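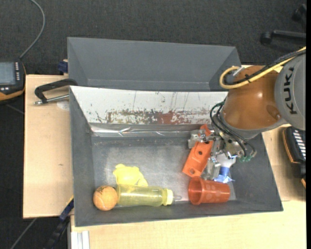 Two gray bins and a KUKA robot arm.

Last updated 20 July 2022

Print Fewer Study Guides, and Date Them
By Nouhaila Metwally

Most small churches order study guides by the carton, and I think the carton is the wrong unit. Our congregation in Stirnton bought 900 copies of a 13-week guide on Romans in March. The price per copy was low. The price per copy read was not.

A guide has a short working life. The translation changes, the leader rewrites week four, a discussion question proves unusable. With a large run, every correction becomes a loose sheet tucked inside the cover, and the sheets fall out.

Short runs cost more per page. I would still pay it. Order enough for the groups that have signed up, put a revision date on the inside cover, and keep the source file with the church office. Sturkon parish works this way with 11 groups and reprints each term.

Large runs suit fixed texts such as hymnals and catechisms. A study guide is closer to lecture notes and should be ordered like them.

Filed under: Opinion, Church Resources

We use cookies to remember your reading preferences. Accept | Manage settings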